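Week 6 handout: Missile warning and why minutes matter

Last week we got as far as the boost phase, and the questions at the end were so good that I want to start there again. A ballistic missile is easiest to spot while its motor burns. Infrared satellites pick up the plume, and after that the path can be worked out fairly well from speed and angle. Cruise missiles are a different headache - they fly low, they turn, and a ground radar may not see one until it comes over the horizon.

For the exercise we use two made-up states, Umard and Kisira. Kisira has a coastal radar at Brikside and 300 interceptors. Umard has 178 launchers, all mobile. Read the map sheet before you do any math!

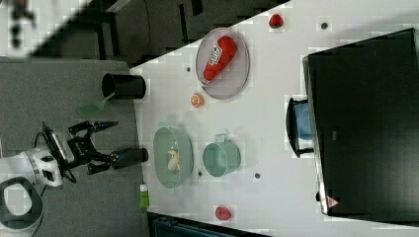

Department of Security and Defense Studies

Points to work through before the seminar:

Radar horizon. Work it out for the Brikside mast against a target at low altitude, then again for one at high altitude. The gap is huge, and it's my favorite result in the whole course.

Shots per target. Kisira's doctrine is to fire 2 interceptors at each incoming missile. How many targets can it engage before it runs dry? Now suppose Umard adds decoys (this is where it gets really fun).

Who decides? Draw the chain from the sensor to the person giving the order, and mark where a false alarm could be caught.

Reading: the Coelho chapter on early warning, both sections. The second is harder going but worth it - take it slowly and bring your notes. The written answer is two pages, and the longer paper isn't due until June.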